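Skip to content
Home Data Tools Notes Contact
Search datasets...

Musovari service notices, README

This folder contains 4000 notices of planned changes on the bus and tram lines of Musovari. The notices were collected from the public notice page of the operator, Cunden Transit, and cleaned by hand. One row is one notice. If a notice speaks about several lines, it stays one row, and the lines are separated by a semicolon in the field "lines".

The last update of the files is 3 Oct 2017. The previous version, from February, had a mistake in the night bus rows and should not be used anymore. 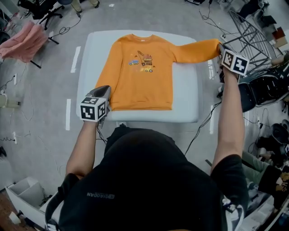 Files

notices.csv – the main table, UTF-8, with a header row
stops.csv – stop names and the short codes we use for them
replaced.csv – notices which were later withdrawn or replaced by the operator

Fields in notices.csv

id: our own number, it has no meaning outside of this folder
lines: line names as the operator writes them
start, end: local time, 24 hours. An empty end means "until further notice"
kind: one of diversion, no service, short turn, stop closed, replacement bus
from_stop, to_stop: the part of the line which is affected
text: the full notice, with line breaks removed

The town has 16 lines in the data. The old line to Poirier is counted as a separate line, although it uses the same tracks as the harbor line until the depot. Stop names were changed a few times by the operator, and we kept the name which was valid on the day of the notice. Please use the short code if you want to join the tables.
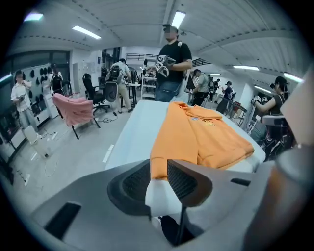 Can I calculate real delays from this data?
The table contains only what was announced. A diversion can start later than it was written, and we have no vehicle positions to check it. For delays you need another source.

Checking

Keegan Chisholm and I read 200 notices separately and compared the "kind" field. We did not agree on 100 of them in the first round, mostly between "short turn" and "no service", so the rule was written again: if passengers can still ride any part of the line, it is a short turn. All rows were labeled again after this.

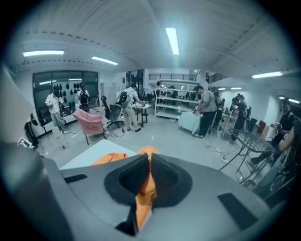 The distance between stops is given along the track, in meters, and it should not be guessed from the small map sketch in the folder. The sketch was drawn in perspective from the depot, so the stops near Jenidus look small and close together. It is the same with the ceiling lights in the photo, where the two fixtures in the back right look tiny. For printing a map, please take the coordinates from stops.csv and draw it flat.

Known problems

Some notices have an end time before the start time. We left them as published. Accents are missing in rows which came from the old notice page – I will repair this when I have time.

Corrections are welcome, please send the id and the corrected value.

This site uses cookies. Accept Settings
Get our newsletter: enter your email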